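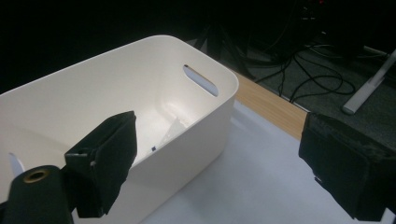
Padded or bare fingers for the hand-held grippers: which should become standard?

handling_desk wrote:
I should be grateful for members' views before our equipment list is settled in February. We have been comparing two sets of fingers on the hand-held grippers, the Baser pattern, which is bare moulded plastic, and the Jallden pattern, which carries a soft dark padding. The task is deliberately plain: take light scraps and small items out of a plastic storage bin and place them on the work surface.

Each pattern was given 186 attempts by the same operators. The padded fingers performed better on crumpled paper and folded tissue. The bare fingers performed better on anything small and flat. My own recommendation is that the padded pattern be adopted for all stations, with bare fingers kept in the cupboard for special work.

northbay_controls replied:
I cannot support that recommendation as it stands. Padding of this kind does not keep its shape. The edges lift, the corners fray, and after a time the closing width is no longer what the controller believes it to be. At our site the padded fingers were withdrawn after 3000 cycles, and several weeks of recordings had to be set aside. May I ask how often the padding on your set is replaced?

handling_desk wrote:
At present it is replaced when the operator reports a difficulty. I accept that this is not a schedule. The set now in use does show ragged edges and some peeling at the corners, and I would not wish to suggest otherwise.

The station is laid out as follows for two-handed work. 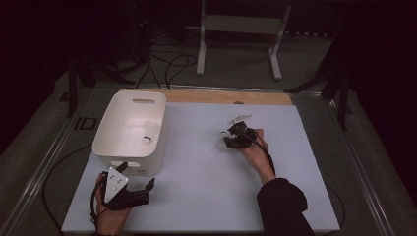
Both grippers at the board, with the bin to the left and the marker plates fitted.

pitkanen_user replied:
We hold a similar arrangement, built to the Pitkänen drawings. Two remarks. First, the marker plates. Should the plate be knocked even slightly out of position, the tracked pose will be wrong whichever fingers are fitted, and I would want this excluded before any conclusion is drawn about padding. Secondly, the wall of the bin. The fingers have to pass over the rim, and a thick finger has less room to turn once inside. The Jallden finger with its padding is a bulky item. Were the failures recorded by position in the bin?

handling_desk wrote:
They were not recorded by position, only by object. The plates were checked each morning against the reference block. I shall ask that position be noted in the next series.

Bảo Mạc replied:
I write as one of the operators. The padded fingers are more comfortable to work with because one need not squeeze so exactly. A folded piece of paper standing up from the floor of the bin can be taken at almost any angle. A scrap lying against the wall is another matter, and for that I would choose the bare fingers every time. I do not agree that one pattern should be kept in a cupboard. Changing a pair takes 2 minutes and could be done between series.

I would also ask that the cables be given some support overhead. With one gripper in each hand, the weight of the cable is felt at the wrist well before the end of a 30 minute session.

northbay_controls replied:
The point about cables is well made and applies to both patterns. On the fingers, I would withdraw my objection if the padding were renewed at a fixed interval and the closing width measured again on each occasion. Without that, the comparison is between one pattern of finger and another in an unknown state of wear.

handling_desk wrote:
I am content to proceed on that basis. The revised proposal will state a replacement interval, and both patterns will be held at each station. The Jamel controller settings will be stored separately for each.

Comments (3)

rtl_workshop: Please publish the padding thickness when it is known.

m_okafor: We found adhesive felt worse than foam in this respect. It sheds.

pitkanen_user: I remain of the view that the rim of the bin deserves a test of its own.

Contact the moderators | © Handling and Grasping Forum | Back to top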